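Holtora rental inspection rule takes effect

March 11, 2019

Owners of rental apartments in Holtora must now have each unit inspected before a new lease is signed, under a housing rule the city council approved in January.

The rule covers buildings put up before the city adopted its current ventilation code. Inspectors will check window operation, kitchen exhaust, smoke alarms and moisture levels in exterior walls.
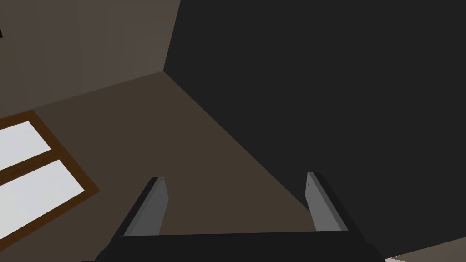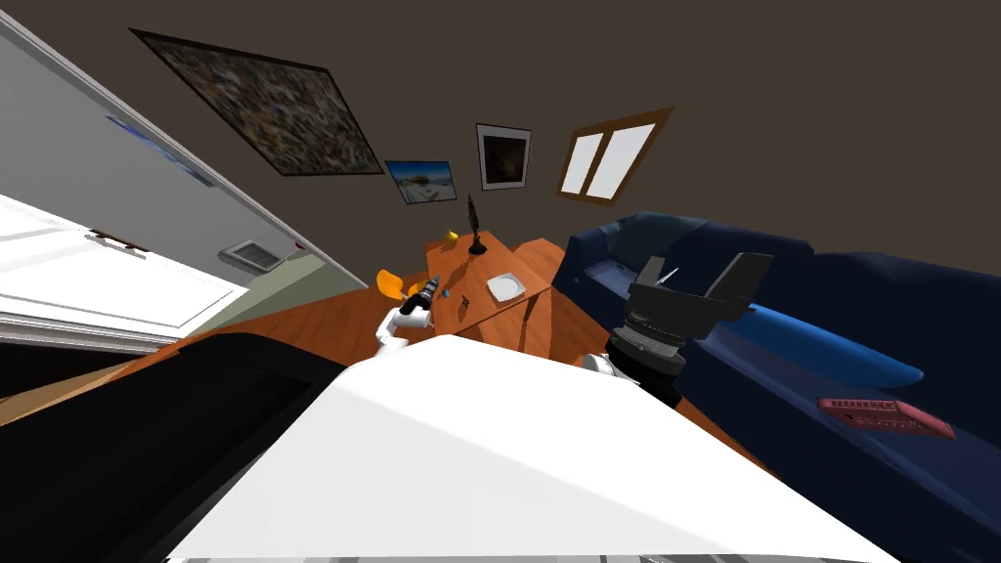

Computer-rendered interior views. In the second, framed pictures hang on brown walls near a two-pane window.

An inspection costs $38 per unit and remains valid for 2 years. Owners who fail a check have 30 days to make repairs and book a second visit – the repeat visit carries no fee. Leasing a unit without a valid certificate can bring a fine of $900.

Ghizlane El Sherbiny of the city housing office said certificates will be issued by unit, with no single certificate for a whole building. Existing leases are not affected until they end or are rewritten.

Mohcine Salem, who manages rental property in the Bouzid district, asked the council to extend the repair period for window replacement, citing long delivery times. The council made no change to the text.

Applications are accepted at the housing office on Plostunska Street.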